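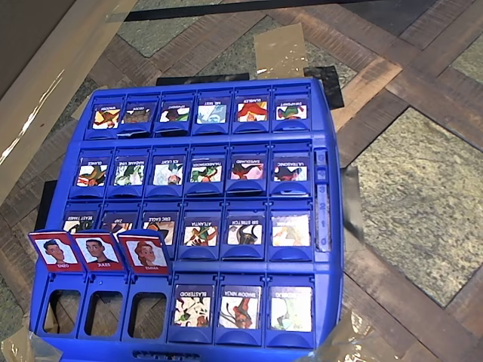

CLUB LIFE

Ask Sunita Dixit how long she has belonged to the Promstead Tennis and Swim Club and she'll tell you it depends on whether you count the years she spent on the waiting list - and then she'll walk you out to the clay courts before you can answer. There are six of them, raked every morning before seven, and on a July evening every one is taken.

Promstead has 53 family memberships open this year, the most since the pool was rebuilt, and head pro Santino Lucero would love to see them go to beginners. His free clinic starts at 5:30, loaner rackets and all, and runs until the light gives out (or until the grill does!). Afterward people tend to stay on the porch, shoes off, arguing happily over line calls and whose turn it is to buy the lemonade.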